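Last updated: November

We use cookies to remember your settings. By carrying on you're OK with that. Accept / Manage

First time DJing a proper night, how do I stop clearing the floor?

Hi all, long-time reader, first-time asker. I've been mixing house and a bit of techno in my bedroom for ages and I've finally got a slot at the Bondaleo night in Ukcombe (the upstairs room, opening set, 10 till midnight). I'm thrilled and also slightly sick about it! My problem is that everything I own is peak time stuff. I played a mate's birthday last year and went in far too hard, and people just drifted off to the bar. How slow do I start? And do I plan the whole thing or wing it? I've only got 2 hours, but it feels like a lot when I try to write a list. Any help gratefully received.

Answer 1 (marked as helpful)

Congrats, opening sets are my favourite thing to play, so I'm a bit jealous. I did warm-ups at Gorkoswood for years and the biggest thing I learned was to forget the dancefloor for the first hour. People are finding their friends and getting a drink in. Play the deep, groovy stuff you'd have on while cooking, keep the vocals sparse and let tracks run long. If a few people are nodding by eleven you're doing brilliantly.

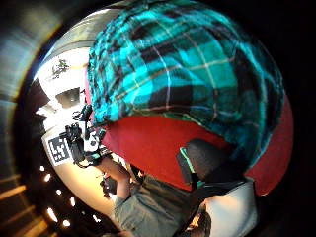

Photo: Pandey

I don't plan a full set, but I do pick my first 15 minutes and stick to them whatever happens, as that's when my hands shake. After that I've got a folder of slow ones, a folder of medium ones and a little emergency folder for when I panic. Find out who's on after you and what they play, too. Ending at a tempo they can pick up from is just good manners (and you'll get booked again). Oh, and leave the big tunes at home, even if the room's full. They're for the headliner.

Answer 2

Take two USB sticks with the same music on both. I've had one die on me mid-set and it was horrible. Also earplugs!!

Answer 3

Slightly disagree with the first answer about big tunes. I always sneak one in near the end if the room wants it, just not one the next DJ is likely to play. Ask them, most are lovely about it. What mixer have they got up there? Some of the older ones are a bit odd on the bass.

Contact us | Copyright Pandey | Back to top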